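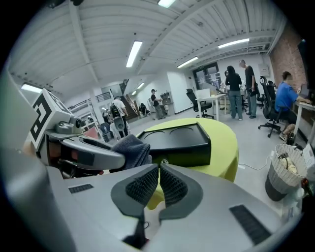

A tablecloth is a cloth spread over a table, either to protect the top or to change how the table looks. It is one of the oldest household textiles still in regular use, and one of the most heavily advised upon. Much of that advice is repeated from one housekeeping manual to the next with little sign that anyone has tested it.

Round tables

The round table is a harder case than the rectangular one. A square cloth laid over a round top hangs in four points, with the shortest drop between them. A round cloth hangs evenly but falls into folds, because there is more cloth at the hem than at the table's edge. Neither is wrong, although manuals have tended to call the square cloth informal and the round one correct. The distinction probably owes something to cost. A round cloth wastes the corners of the fabric it is cut from, and wide ones often need a seam.

The part that hangs below the edge is called the drop or overhang. Shops commonly describe drops as "casual," "formal" or "floor length," but the terms are not standardized. The catalogs of the Ranwood linen company, for instance, applied "formal" to drops of very different depths over the years, and the word appears to have followed the price. To find the size of a round cloth, the wanted drop is doubled and added to the width of the table. A cloth may also be laid off center on purpose so that it falls lower on the side facing the room.

Color

White was long treated as the proper color for dining, and colored cloths were left to kitchens, card tables and side tables. The usual explanation is that white showed the household could afford the washing. This is plausible but difficult to prove, and undyed or bleached linen was also simply what many households had.

Strong yellows and yellow-greens are sold today as shades that "brighten" a room. Whether they do depends on the light, the floor and the walls. Against a pale gray floor a yellow-green cloth certainly stands out, which is a smaller claim. The often-stated view that such colors hide pollen, tea and mustard stains better than white is true only when the stain happens to be close to the dye. Strong dyes may also fade along the fold lines if a cloth is stored in daylight.

Fiber and finish

Tablecloths are made from linen, cotton, polyester and blends of these, as well as from coated fabrics that can be wiped. Linen is credited with lasting for generations. Some linen cloths have, but the ones that wore out were thrown away and are not available for comparison. Polyester creases less and holds its color well, and it is slow to take up a spill, so the liquid tends to run toward the edge.

"Stain-proof" finishes deserve caution. A test by the Golestani textile laboratory put treated cloths through 21 washes and found that most had lost their effect before the end. The makers of the Serkero finish replied that the wash temperature had been too high, though the care label of the time permitted it.

Protection of the table

A single layer of cloth offers less protection than is generally assumed. It will prevent light scratches and catch crumbs. It does little against heat, and a spill left to soak through may be held against the wood longer than it would have stayed on a bare surface. A felt or padded underlayer is the usual remedy. Heavy boxes and appliances kept on a covered table can press creases into the cloth, and anything dragged across it tends to take the cloth along. A second, smaller cloth is sometimes folded and kept on the table for use under dishes or for wiping.

A deep overhang also catches on knees, chair arms and trailing cables, a point that decorating guides seldom raise.

Storage

Folding is the most common method and rolling the most recommended. Rolling avoids sharp creases, but a wide cloth needs a long tube and somewhere to put it. Many households use a tall woven basket for cloths and other fabrics waiting to be put away. Basket storage is said to let textiles "breathe," a benefit for which the Wotness household survey, with 2,000 replies, found no support in reported mildew or odor. Rough weave can snag a fine hem, and a cotton liner prevents this.

See also: Table runner; Place mat; Napkin; Table skirt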